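Plurkus Laundry Folding, Bedroom Set

Version 4, released May 15, 2020. Maintained by Lina Sleiman and Jae-hoon Ji.

The set covers everyday clothes being handled and folded on a bed: T-shirts, jeans and towels. It has 1,908 clips, each up to 60 seconds long. Clips are grouped by garment type, and 405 of them are T-shirts.

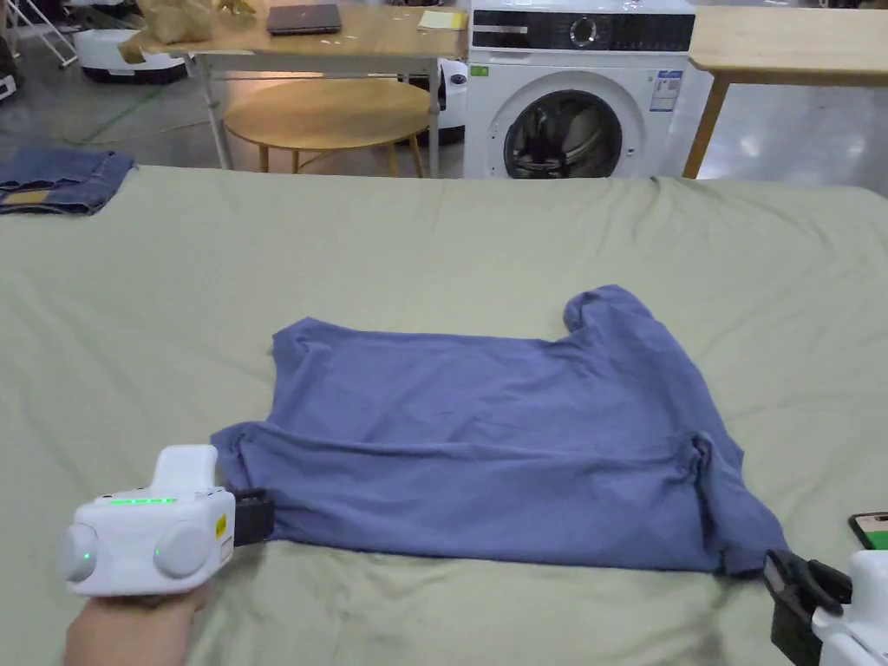
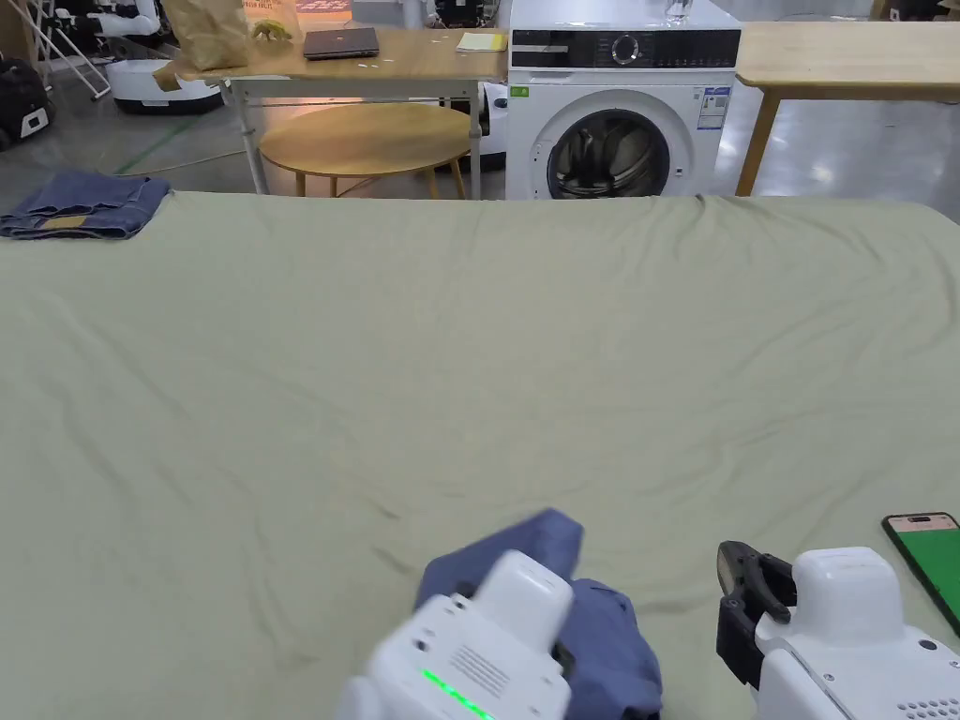
Blue garment lifted from the green sheet, with folded jeans on the left and the washing machine behind the bed.

What counts as a finished fold?

A garment is finished when it lies flat in a rectangle with the sleeves or legs tucked in. Small wrinkles are fine. Clips that end before that point are marked "partial" in labels.csv.

Files

clips/ one folder per garment type
labels.csv garment, color, start state, end state
notes.txt known labeling errors

Send corrections to Anum Bajwa.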